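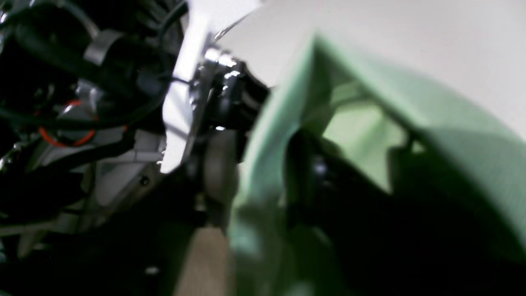
Pale green, close up.

Flatden Clothing Store: progress report to the Flerkport Fund
Jul 7, 2022

Period covered: second quarter of the grant

1. Work done

The sorting room has been in regular use throughout the quarter. Donated clothes are checked for holes and missing buttons, washed on site, pressed if they need it, and folded for the shelves. T-shirts still make up most of what goes out, so most of the effort has gone into them.

We set a target of 200 T-shirts ready for the shelves by the end of the quarter and met it with a week to spare. A further 30 were set aside with stains or worn collars. They will go to the Baxter rag sacks unless the second wash shifts the marks.

Long-sleeved tops and children's clothes are behind. The children's things come in mixed bags without sizes, and reading faded labels takes longer than the folding does.

2. Folding and storage

The Flineck shelving is up and holds more than the old rail did, provided everything is folded to the same width. We now lay each shirt flat on a plain table, smooth out the body, bring the sleeves in and fold up from the hem. Thin cotton is the slowest. It creases when it is picked up by the middle, and a narrow tuck left in the cloth shows on the front once the shirt is on the pile — heavier jersey is more forgiving. 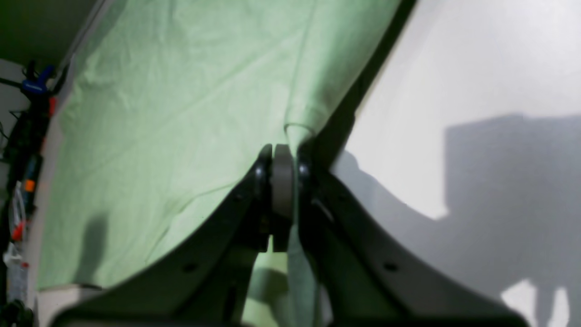 Arnaldo Quintela has asked whether thin shirts might be better rolled, as they would take less room and the creases would matter less. He has seen it done in other stores and thinks the shelves would be easier to keep tidy. We tried this with one shelf. The rolls did fit, but visitors unrolled them to look at the size and left them loose, and by the afternoon the shelf had to be done again. We propose to stay with flat folding and to put size stickers on the front edge of each pile.

Colours are now kept together within each size. Pale shades go on the upper shelves, where they pick up less dust from the floor.

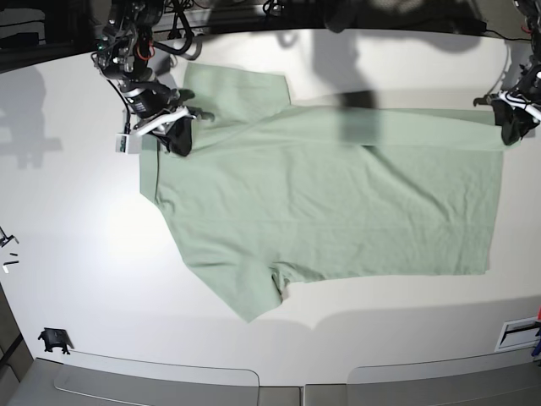
Light green short-sleeved T-shirt laid out sideways on the white tabletop.

3. Spending

Shelving and stickers came in under budget. Washing powder went over, mainly because of the second washes. Harish Kartha has the receipts and will send them separately.

4. Next steps

We would like to move 10 per cent of the shelving line to laundry costs and ask for your agreement to this. The children's backlog will be cleared in August, when the room can be open 2 extra mornings a week. Long-sleeved tops will follow once there is shelf space for them.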